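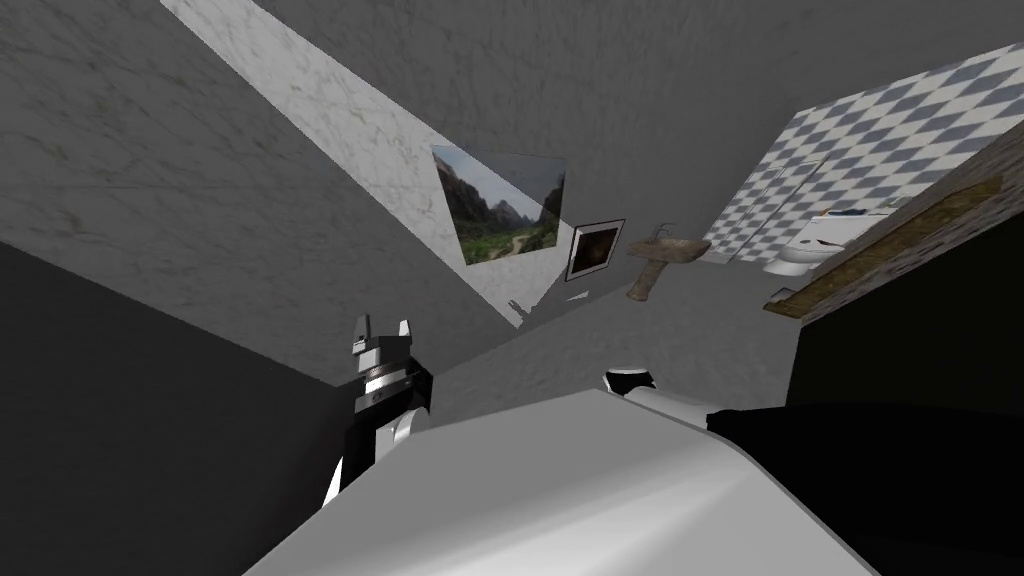 Zandcombe Stone-Look Wall Panel, Gray Marble
Bathroom and shower walls
Sold by the panel. Trim and adhesive sold separately.

We took our time adding this one to the store. Most marble-look panels are fine from across the room and awful from the toilet, where you end up staring at them. The Zandcombe is better than most. It still won't fool anyone who has lived with real stone, and we wish the maker's brochure would stop hinting that it will.

What you get
Each panel is 28 inches wide and has a waterproof core with a printed, sealed face. The veining is printed, so it repeats. Lay your panels out on the floor before you cut anything and flip every other one end for end. If two matching veins land side by side you will see them every morning.

The "one afternoon" claim
The box says a bathroom can be done in an afternoon. Maybe, if the room has square corners, no window and one pipe. Our own test bathroom took two full days, and a good part of that went to cutting around the shower valve. The click joint works well on flat walls. On an old wall with a belly in it, the joint opens up, and more adhesive does not fix it. Check with a long straightedge first.

The "no maintenance" claim
There is no grout to scrub, which we'll grant is the best reason to buy panels at all. The silicone in the corners still gets moldy like any other silicone. Expect to cut it out and redo it now and then. Hard water spots show on gray more than on white, and a squeegee is cheap.

Zandcombe or Bultummont?
People ask. The Bultummont panel is thicker and hides small dents in the wall better, but it costs some 60 percent more and its gray leans green under warm bulbs. We would put the extra money into a decent fan. Spahić makes a matte version that feels nicer to the hand and marks if you look at it wrong. We stopped carrying it.

Trim
Use the Pedix base strip at the tub or shower tray. The strip that comes in the Zandcombe trim kit is too shallow to hold a proper bead of sealant. Inside corner pieces from either brand will fit.

Before you order
Buy a sample. Screens get gray wrong, ours included. Tape it up next to your sink and look at it at 7 in the morning and again with the lights on at night.

Returns
Full panels, uncut, with the film still on, within 26 days. Cut panels stay yours.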